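4. Preparar el avisador Lostico para las tomas diarias

En este capítulo se explica cómo poner en marcha el avisador de mesa Lostico y cómo programar las horas de las tomas. Lea primero el capítulo completo y después empiece. Necesita el avisador, el cable que viene en la caja y la hoja de tratamiento que le ha dado su médico o su farmacia.

4.1 Primera puesta en marcha

1. Abra la tapa trasera del avisador y retire la cinta de protección de la pila.
2. Cierre la tapa hasta que se oiga un clic.
3. Conecte el cable y deje cargar el aparato durante 4 horas. La luz pasa de naranja a verde.
4. Mantenga pulsada la tecla redonda hasta que aparece la hora en la pantalla.
5. Ajuste la hora con las flechas y confirme con la tecla redonda.

Nota: si la pantalla muestra E7, la tapa trasera no está bien cerrada. Repita el paso 2.

4.2 Programar las horas

1. Pulse MENÚ y elija la opción Tomas.
2. Introduzca la primera hora del día, por ejemplo las 8:00.
3. Elija los días de la semana. Para una toma semanal, marque solamente un día, por ejemplo el sábado.
4. Escriba un nombre corto para la toma. Caben siete letras.
5. Guarde con la tecla redonda. El aparato emite dos tonos.

Se pueden guardar hasta ocho tomas por persona. Para una segunda persona en la misma casa, cree otro perfil en Ajustes > Perfiles. Cada perfil tiene su propio tono.

PRECAUCIÓN: El avisador solamente recuerda la hora. No comprueba si la dosis es correcta ni si el medicamento fue tomado. No cambie nunca una dosis sin consultar.

4.3 Revisar los medicamentos de casa

Antes de escribir los nombres en el avisador, revise lo que tiene guardado.

1. Lávese las manos y trabaje sobre una mesa limpia, con buena luz.
2. Saque los blísteres uno por uno y lea el nombre y la caducidad.
3. Separe los caducados y llévelos a la farmacia. No los tire a la basura.
4. No recorte los blísteres, porque la fecha se puede perder.
5. Anote los nombres en la tabla del final de este manual.

PRECAUCIÓN: Haga la revisión sin niños cerca y no deje la caja abierta sin vigilancia.

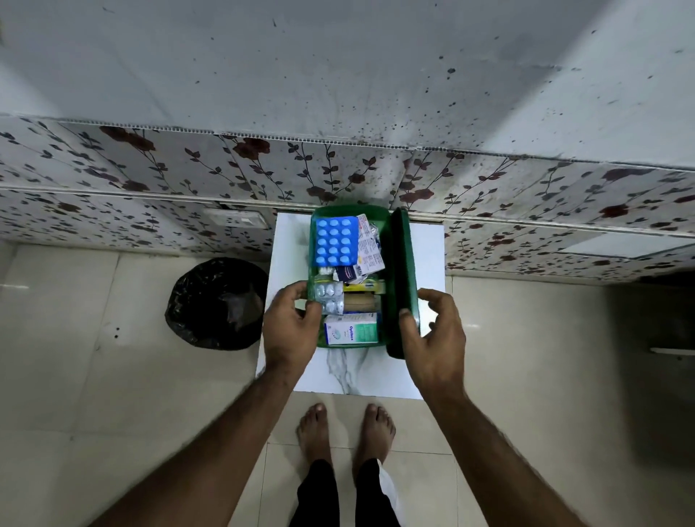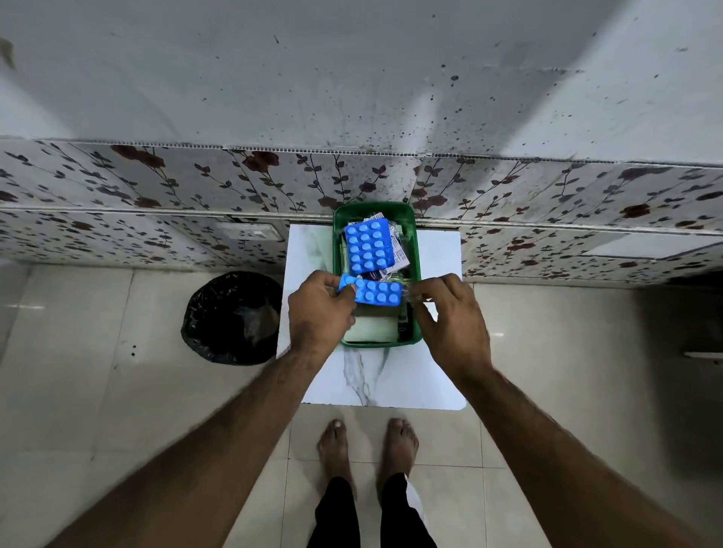
Figuras 4 y 5. Revisión de los blísteres sobre la mesa.

Para borrar una toma ya programada, vea el apartado 4.4.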